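Honon hand-held gripper pair: review after 1,346 recorded episodes

We bought the Honon pair in January to collect demonstrations for a small tidying policy. The kit replaced our older Tumer handles. One operator wears the head camera and works both grippers; each gripper also records its own view. Elaine Mendonça did most of the collecting. Perihan Ateş checked the recordings and ran the training.

Setup took 11 minutes per session once we had a routine. The grippers are tethered, and cable routing matters more than the manual suggests. Give each cable enough slack for a full reach across the table.

Jaw opening is generous and closes evenly. Toothpaste tubes, which slipped constantly in the Tumer jaws, hold well at steep angles. Toothbrush handles are harder — a thin handle needs a second attempt more often than we would like. 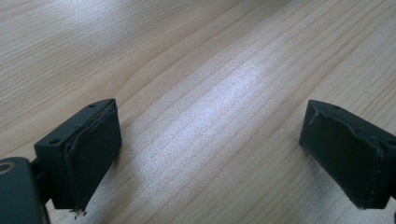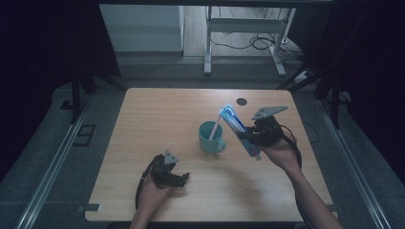 Pad life is the weak point. Honon rates a set for 600 episodes. Ours began to lift at the upper rim well before that, and scuffing came earlier still. Worn pads still grip, but the changed outline shows up in the gripper view, so Perihan now logs every pad swap as a field in the episode record. Replacement sets are sold by Huerta and took two weeks to reach us in Helville.

Timestamps across the three cameras were stable. We discarded 160 episodes, mostly for operator error or a dropped item. Export is slow but complete.

Recommended for tabletop work with light objects. Order spare pads with the kit. We have not tested it on anything heavier than a full mug.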